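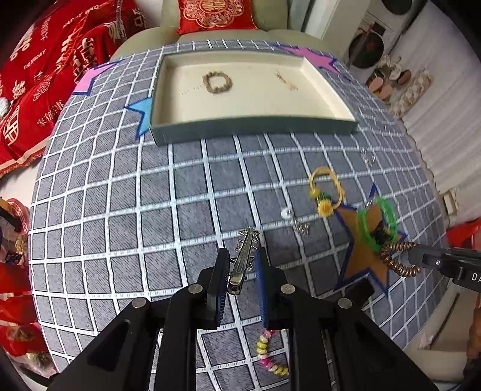 Change the pads sooner, came the reply to last issue's item, because 3,000 closes is far too many if half of what you pick up is thin metal, and the left finger always goes before the right one anyway.

Fair enough. We went back through the service sheet for the Prernlow pair and the reader is right on the first point. Pads were swapped at 1,549 last time and they were already glazed. So the number on the card is now 1,000. Please cross out the old one if you have a printed copy, there are a few still floating about.

On the left finger, not sure. Could be how people hold it. More below.

For anyone new, the pair is the two black hand-helds with the blue pads, the ones doing the small accessories work at the round table. Hair clips, bracelets, hoops, the springy copper hair tie. Fiddly stuff, and hard on pads. A duckbill clip with a toothed edge will mark soft rubber quicker than anything in the kitchen set ever did.

Pad change, quick version

Camera off first. Fingers fully open. Peel from the tip back toward the palm, slowly, and if the glue stays behind use the plastic scraper. Not a blade! We have one finger with a gouge in it already and it's not going away.

Wipe down with alcohol, let it dry properly, then new pads on from the tip end. Press for a slow minute. Then leave the gripper open overnight. Closing it straight away lets the pads creep and you end up with the two tips out of line by a hair, which you won't notice on a bangle but you will on a hairpin.

Mark the date on the sheet. Last full change on the pair was 3/14/18.

Screws

The four round heads on the upper arms work loose. Not fast, but they do. Snug them up at every pad change, a bit at a time and going across from one side to the other, same as wheel nuts. Finger-tight plus a small nudge. If the arms feel stiff afterward you've gone too far, back off and start again.

A drop of the thread lock from Lencho seems to help. The low strength one. Somebody used the red stuff on the spare and we had to warm the arm up to get it apart.

Checking the fingers are parallel

Strip of paper between the pads, close gently, pull. Do it at the tip, then half way, then at the back. Should drag the same in all three places. If the tip is loose and the back is tight then the arms are splayed and its back to the screws.

After that, a few real pick ups off the cloth. Start with a bead bracelet, then a long clip held upright. If the clip swivels when you lift it, the pads aren't meeting flat. We also try a single pearl bead but don't lose sleep if it pings off across the room.

About the left finger. We had 348 closes logged on the spare with the pads swapped side to side, and the wear was pretty much even. Not enough to say anything. If you are using a Prernlow unit, could you note which hand you hold it in? There is a space at the bottom of the sheet that no one fills in.

Camera

The lens is wide and picks up every thumb print — wipe it before each session, microfibre only. Then point it at the grid cloth and save one still before you start. Lines will bow, they always do with this lens. What you are looking for is whether they bow the same way as last time. If the middle of the curve has wandered off to one side the mount has slipped and the Visus calibration needs doing again before you record anything. We lost a whole afternoon to that in June.

Two people at one table, please save a still from each gripper. One is not enough.

Spares

Blue pads, plenty. Screws, low, more coming from Arnarmont. Mount brackets, none until the next order so go easy on teh ones you've got. Empty pad packets go in the bin and not back in the drawer.

New service sheet is in the shared folder, same name as the old one.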